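Contrôle sécurité – buanderie et réserve, site Furkia
Visite de mars, suite à la reprise par Ginirano

1. Extincteurs : conforme. Les 3 appareils sont accrochés et plombés.
2. Issue côté cour : à corriger. Un chariot gêne l'ouverture du battant.
3. Tableau électrique : conforme. Repérage du départ 13 à réécrire, l'encre est passée.
4. Sèche-linge Cutness : filtre à nettoyer – plus de 1000 heures au compteur depuis le dernier relevé. 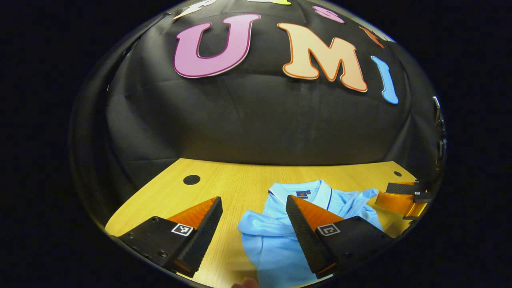 5. Stockage des textiles : réserve. Les articles en attente de pliage doivent être rangés en bac fermé avant la fermeture, loin des sources de chaleur. Cela vaut aussi pour une pièce seule, comme le polo bleu clair en tas sur la table en bois. Pour les tentures en tissu, joindre le certificat de réaction au feu.

6. Sol : conforme, sauf joint décollé devant l'évier.
7. Trousse de secours : compresses à remplacer, réf. 378 chez Zürcher.

Points 2 et 4 à lever avant la prochaine visite.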